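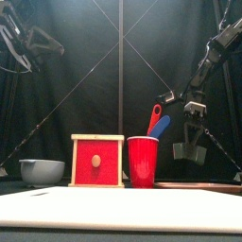

Workspace as seen by the fixed camera, with cutting board, mixing bowl, wooden box, and utensils in a cup.

Search this repository... Go to file

Prunlow Kitchen Tabletop - README

Release date: 1 June 2020

Summary

Prunlow is a set of recorded tabletop chores performed with two robot arms. It was put together by the Traviren project to give a plain answer to a plain question: which small household jobs can a two-arm machine do today, and which ones should still be left to a person. The chores are the kind that come up when a kitchen counter is cleared, such as moving a bowl, putting a utensil in a cup, or shifting small blocks from one place to another.

The release holds 2,949 recorded attempts. Of these, 2,717 passed the format check and are in the main split. The rest have missing or damaged streams and are kept in a separate folder called "partial". Do not mix the two when reporting results.

Recording setup

Two arms work from opposite sides of a dark tabletop inside a black-draped enclosure. Each arm ends in a two-finger gripper. Views come from fixed cameras and from small cameras mounted at the wrist. All streams in one attempt share a clock. Joint positions and gripper opening are stored at the same time stamps as the images.

The objects are ordinary ones, chosen for shape and for how hard they are to hold. There is a bowl with a rounded body, a wooden box, a cup with utensils standing in it, a low wooden board, and a large white cutting board. Small items are added or removed between tasks. Object positions are changed by hand between attempts and are not logged, so they have to be read from the images.

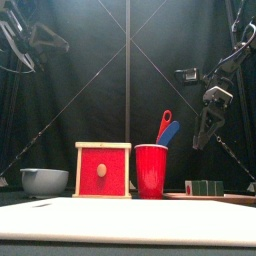
Tasks are described by one short text line each, stored in tasks.txt. The wording was left as the operators wrote it. Some lines are vague ("put it on the board"), and a few use two names for the same object. We did not clean these up - people give instructions this way, and a method that needs perfect wording is of little use in a kitchen.

Folder layout

main/ attempts that passed the format check
partial/ attempts with missing or damaged streams
tasks.txt one instruction per line
labels.csv attempt number, task number, outcome, rater note
calib/ camera calibration, one file per camera

Outcome labels

Each attempt has one of three labels: done, part done, failed. "Done" means the end state matches the instruction, with no object dropped off the table. "Part done" covers attempts where at least one object reached its place. A random sample of 500 attempts was labeled a second time by another rater, and the two raters disagreed on 69 of them. Most of the disagreements are between "done" and "part done" on tasks with small objects. Both labels are given for the sample.

Handling small objects

Flat-sided blocks look like an easy case and are a poor one to be confident about. A stack can be carried with its members out of line, and the grip then depends on whichever faces the fingers touch. 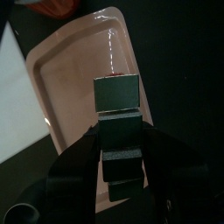

For this reason the wrist views should be used along with the fixed views when judging a grasp. From the fixed cameras, the fingers may hide the contact points. From the wrist, the target location is often dark or out of view. Baselines trained at Skosside on one view alone did worse on the block tasks than baselines trained on both.

Thin tools are the other weak spot. A utensil leaning in a cup can turn in the grip when lifted, and the labels do not record the angle at which it was put down.

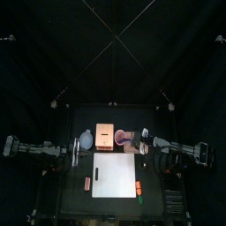 Wider view of the enclosure, showing both arms and the objects on the table.

Known limits

- One table and one background. Results do not carry over to a cluttered home counter without further testing.
- No liquids, heat, or sharp tools.
- Black gripper parts against the black drape are hard to segment.
- Calibration files made before March are less accurate. They are marked "old" in calib/.
- The Fitzgerald loader reads the main split only. Attempts in "partial" have to be opened by hand.

Use

Free for research and teaching. Please report results per task as well as overall, and state which camera views were used.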